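Bravcombe Geum 5
Recording and replay software for hand-held gripper demonstrations

Geum takes the video from a head camera and a pair of hand-held grippers and turns it into trajectories your arm controller can follow. It runs on an ordinary Linux workstation and needs no robot in the room while you record.

What it does

Tracking. Each gripper is located from the square markers on its cube. When one marker is hidden, Geum carries on with any other it can see. If none is visible for more than 8 frames, the gap is flagged in the timeline and left for you to keep, trim or drop.

Time alignment. Camera and gripper streams are matched to a single clock on import. Offsets can be changed by hand and saved with the session.

Replay check. Every trajectory is tested against the joint limits and reach of your arm model before export. Failed sections are shown in red, with the joint named.

Export. Poses, finger opening and video are written together, one folder per demonstration. The layout is described in the manual.

Limits

A project holds up to 3000 demonstrations. Single recordings can run to 400 seconds — longer ones are split on import. Geum does not plan around obstacles, and the replay check only knows about the arm itself.

Licences

One licence covers 5 workstations at the same site. Updates are included for as long as the licence runs. Users of the older Rirnau importer can open their projects directly, but marker sizes have to be entered again.

Support

Installation questions go to Lucrezia Tedesco at our Staltley office. For arm models that are not on the list, write to Dong-hyun Ban and attach the URDF file.

Marker sheets come as a PDF with the installer. Print them at full size on matt paper and measure one before you stick it down.

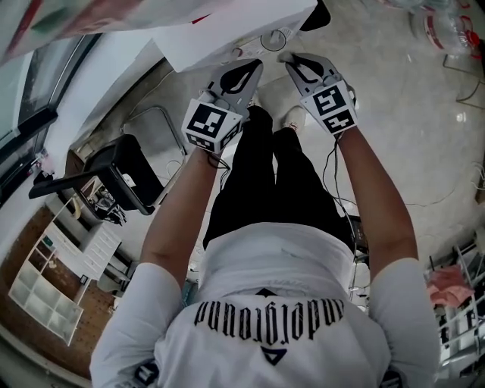 The size you measured goes in the Markers tab, in millimetres, once for each gripper.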